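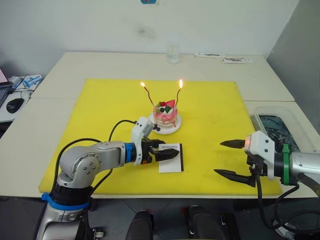

So I bought my sister a cake you can't eat, and I want it on record that I was in a great mood when I did it.

The store was Cunha, the one down by the bus stop on Lemwood that sells party stuff in front and doorknobs in back (I'd gone in for a doorknob). And there it was on the shelf by the register, pink and cream, with a strawberry on top and berries and little green bits, the whole thing small enough to sit on my palm! I picked it up and one of the berries came right off in my fingers. I stuck it back. It came off again. The guy at the register watched me do this a third time and said, "They do that."

"All of them?"

"That's the only one."

Well, now I had to have it.

I should tell you about Dell. My sister turned 34 that week, and for her last five birthdays I have baked her a real cake, from scratch, and every one of them has been terrible. One year I used the wrong sugar. One year I dropped it on the stairs in our old building and served it anyway, from the top layer down to where I thought the stairs had been. She ate all of them. She'd chew for a very long time with her eyes on the wall and say, "It's got a lot of vanilla in it," and then she'd have a second piece, which made me feel worse. A cake that came already finished, that I couldn't burn or drop (well, I could drop it), felt like the kindest thing I'd ever thought of.

I carried it home on the 573 in my coat pocket. Somewhere past the Drommont offices I put my hand in to check on it and the berry was loose again, rolling around with my keys.

Yichen Mao from upstairs was in the hallway when I got in, trying to get a very large fern through a door, and I showed him the cake over the top of the fern.

"Cute," he said. "What's it for?"

"It's Dell's birthday cake."

He looked at it a while. "And what are the people going to eat?"

I hadn't gotten that far! I'd invited people! I had a white table and my biggest cutting board, the yellow one, all scuffed up from years of onions, and I had a plate picked out, and it hadn't crossed my mind that six grown adults would be standing over this thing with forks.

"Chips," I said.

"Okay," said Yichen, and went back to his fern.

I set it all up anyway. Yellow board in the middle of the table, round white plate on the board, cake on the plate. It looked terrific. I leaned down until I was eye level with it and it could've been a full-size cake a long way off, like one you'd see in a bakery window from the other side of the street. Then I breathed out and the berry fell off. 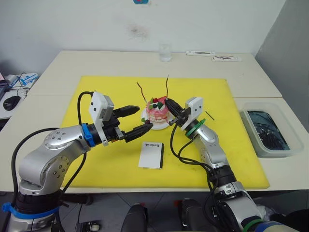 *The cake on its plate, one berry down on the rim.*

I tried tape. I tried a dab of honey, which held for exactly as long as it took me to wash the spoon. I went through the drawer and found a tube of Gelex that had set solid around its own cap. By then a leaf had come off too, and I had the leaf and the berry side by side on the edge of the plate, and I stood there and thought, okay, that's a garnish. Restaurants do it.

Dell came early. She always does, she can't stand walking into a room that's already talking. She hung up her coat, she saw the table, and she went over and bent down just the way I had.

"Did you make this?"

I want you to understand how badly I wanted to say yes.

"I bought it," I said. "It's not real. You can't eat it."

"Oh, thank God," said my sister.

And then she put her hand over her mouth, and I said, "What do you mean, thank God?" and she said, "Nothing! I love your cakes!" and I said, "You had seconds!" and she said, "You were standing right there with the knife!"

Five years. Five years of vanilla. I laughed so hard I had to hold on to the sink, and she was laughing too, and every time one of us got our breath back the other one would say "the stairs" and we'd be gone again. She'd found a pebble in that one, by the way. She'd kept it. It was in her jewelry box, in with the earrings, and she'd never said a word.

When we'd calmed down she picked up the berry, very carefully, between her finger and thumb, and set it back on top next to the strawberry. She took her hand away slowly. We both waited. It stayed.

"See, you've been pushing," she said. "You have to just leave it there."

Then the buzzer went, and people came in with bottles and wet umbrellas, and Yichen came down in a clean shirt carrying a sheet cake from the supermarket the size of a doormat, with no name on it, only a soccer ball. He said it was the last one they had. I could've kissed him. We put it on the counter and ate it with our hands, standing up, and it had hardly any vanilla in it at all.

Dell took the little one home in her coat pocket. She called when she got in, a bit after midnight, and I could hear her keys going down on the table.

"The berry's off," she said.

"Is it in the pocket?"

"Hang on," she said. "Hang on, I'm looking."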